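Lunches, leftovers and the long way home

5th October

Print this post | E-mail this to a friend

I've been meaning to write about packed lunches since March, when I changed offices and lost the little sandwich shop on the corner, and every week something else has pushed in front of it. Well, the kettle is on and the dog is asleep on my foot, so I may as well get going.

For years I bought my lunch. I never thought of it as a habit, it was just what happened at noon. Then one rainy evening I went back through my bank statements and added up a month of it, and it came to 177 dollars, and that was with a week of vacation in there! I sat and looked at that number for quite a while. I like a good sandwich as much as anybody, but I also like new tires on the car.

So I started packing. The first few weeks were pretty sad, I'll admit. I'd get up, stand in front of the refrigerator in my robe and put together whatever was at the front of the shelf. One day I had crackers, half a cucumber and a boiled egg, and I ate it in the break room next to a woman with a beautiful lentil stew, and the smell of that stew stayed with me all afternoon. I went home and bought lentils.

Cook once, on the right day

Everybody will tell you to cook on Sunday. I tried it, and by Thursday I was looking at the last of the chili with real dislike. What works for me is cooking a little too much supper on purpose, three nights out of the week, and putting the extra away before I sit down to eat. It has to be before. If the pot is still on the stove when I've finished my plate, I'll go back for seconds, and then there goes tomorrow's lunch.

Soups are the easiest, of course. I make a squash one with the big tan squashes from Castaño, the farm stand out past the reservoir (they open late and close whenever they feel like it, so go early in the afternoon). One squash, an onion, a spoonful of curry powder, and broth to cover. It takes 40 minutes if you cut the pieces small. I've made it so many times I could do it half asleep, and a couple of times I think I did.

Rice is good too, as long as you cool it quickly and get it into the refrigerator. Pasta is fussier. It drinks up the sauce overnight, so I hold back a few spoonfuls of sauce and stir them in at work. My mother used to do the same with potato salad and dressing, and I thought she was just being particular – I owe her an apology for that one, and for several other things.

The containers, oh my

I could write a whole separate post on this. When I started out I owned a drawer full of lids and a drawer full of bottoms, and very few of them had ever met. I spent a Saturday morning matching them up on the living room rug, and whatever didn't have a partner went out to the garage to hold screws and plant labels.

After that I bought a few good ones. The Plorko set has held up best, though the small round ones are too small for anything but raisins. The Cikadau ones were pretty, and I wanted to love them, but the lids warped on me inside of a month. Square is better than round if your lunch bag is narrow, and rounded corners are far easier to wash than sharp ones, especially after anything with cheese. I've also come to like a bit of color around the top, so I can spot mine in the office refrigerator, where there must be more than 60 boxes on a busy day and half of them look like twins.
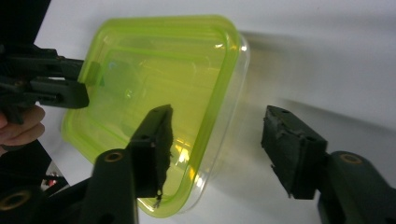 What goes in on a Friday

Fridays are for odds and ends. Today it was cold roasted carrots, the heel of a loaf, some white beans with lemon, and two squares of the dark chocolate from Prurkelico that I hide behind the oatmeal. I took it outside and walked the long way to the bench by the library, and then the long way back as well, past the school and the house with all the wind chimes. The maples on that street have just started to turn.

I do still buy lunch once in a while. If there's a birthday, or it's been that kind of week, I go across the street for a grilled cheese and enjoy every bite of it. But most days I'd rather have the soup.

Next time I'll put up the white bean recipe, if I can work out how much lemon I use. I just squeeze until it tastes right.

Print this post | E-mail this to a friend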